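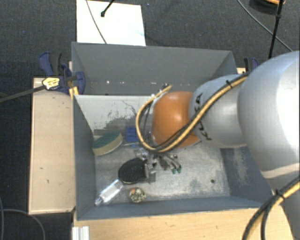 A robotic arm reaches into a gray bin.

Gandton Children's Hospital Opens Overnight Rooms for Families of Patients With Immune Disorders

GANDTON, February 27, 2020 – Gandton Children's Hospital has opened eight overnight rooms for parents and siblings of children receiving treatment for immune and blood disorders. The rooms are on the fourth floor of the Wolter Building, one level above the transplant unit, and are offered at no charge.

Children recovering from a bone marrow transplant often stay in the hospital for weeks. Until now, most families from outside the city slept in a chair at the bedside or paid for a hotel. Each new room has two beds, a private bathroom and a small desk. A shared kitchen and laundry room are open at all hours.

"Parents told us they were making medical decisions on three hours of sleep," said Bożena Michalski, director of family services. "They asked for a door they could close and a short walk back to their child."

The hospital cared for 63 transplant patients last year, and 16 of them came from homes more than two hours away. Those families will be placed first. Remaining rooms will be assigned by the length of the child's expected stay, with a limit of 60 nights per family. Extensions may be requested through the unit social worker.

Dr. Junaid Zaidi, who heads the transplant unit, said the rooms also support infection control. Visitors will complete a short health check each morning before entering the unit, and any family member with a cough or fever will be asked to wait until cleared by a nurse.

"A common cold can be a serious illness for these patients," Zaidi said. "Having relatives in the building lets our nurses speak with them early in the day and answer their questions in person."

Construction was paid for by a gift from the Iwasaki family of Trukeck and by the hospital's building fund. Operating costs will be covered by the hospital.

Families with a scheduled admission may ask for a room when they complete their intake forms. Families already on the unit should speak with Ieva Kairys, housing coordinator, at the fourth floor desk.

Media contact: Mayu Nomura, Office of Communications, Gandton Children's Hospital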